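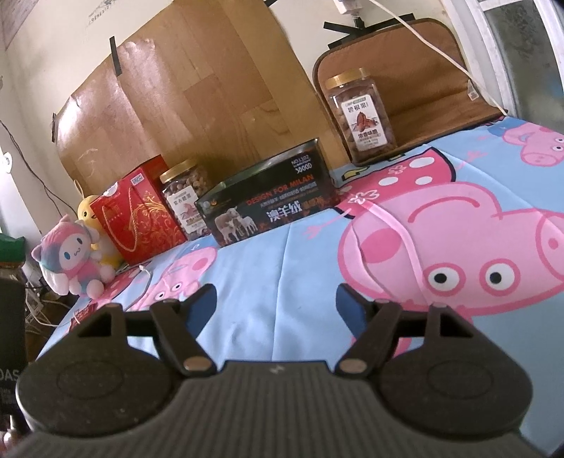
Plamier sells its hand-held gripper kit as ready to record in 13 minutes out of the box. I've set up two of them now and I don't believe that number, so what follows is the order I'd do things in if you've bought one, or borrowed one to see if it's worth buying. You'll need a practice surface before anything else. The brochure wants a clean white bench. I'd use a bed with a patterned quilt and a row of ordinary stuff along the far side: plush toys, a gift bag, a couple of clear jars with gold lids. A white bench flatters the tracking, and most paying jobs don't come with one.

## Before you switch it on

Look at the fingers with the power off. The two blue pads should face each other squarely when you close the trigger slowly. On my second kit the left one sat a hair low, and the quick-start card says nothing about it. Loosen the pad screw a quarter turn, close the fingers on a folded piece of paper, then tighten.

Check the rivets at the base for play while you're there. A little is fine. If you can hear it click, send it back.

## Charging and pairing

1. Charge to full. The light goes green early, at 94 per cent on mine, so give it longer.
2. Install the Mevton app. The kit won't talk to anything else, whatever the box says about open formats.
3. Hold the side button until it blinks, then pair.
4. Skip the firmware update if your kit shipped after February. It reset my calibration twice.

## Calibrating

The app asks for 40 open-and-close cycles. Do them all at one steady speed. I tried rushing the last few and had to start over.

Next it wants a slow sweep of the surface. Keep the fingers open and pointed away from you, and move left to right. Clear plastic is the hard part. If the app drops tracking when you pass a jar, sweep again from a bit higher. Plamier's support told me to take anything clear off the surface, which rather defeats the purpose.

## Your first recordings

Start with soft things. A plush toy forgives a bad approach angle and a full jar doesn't. Pick it up, set it down a hand's width over, let go fully, back off. That's one take.

Then try something flat on the quilt, like a small packet or a short cable. Go in low and expect the pads to grab fabric. Smooth the creases for your first few takes, then stop smoothing them, or your data will only ever know tidy beds.

Leave the tall jars for last, and check they're not too wide for the fingers.

## Is it worth the money?

At $468 for the kit, maybe. The grip is solid and the trigger feels good. What I don't buy is the monthly Pluvix plan, which promises to "clean" your takes overnight. I sent the same batch through twice and got different takes thrown out each time, with no reason given. Try the free tier first and compare by hand.

Fahmy rents the same kit by the week. I'd go that way before paying for one outright.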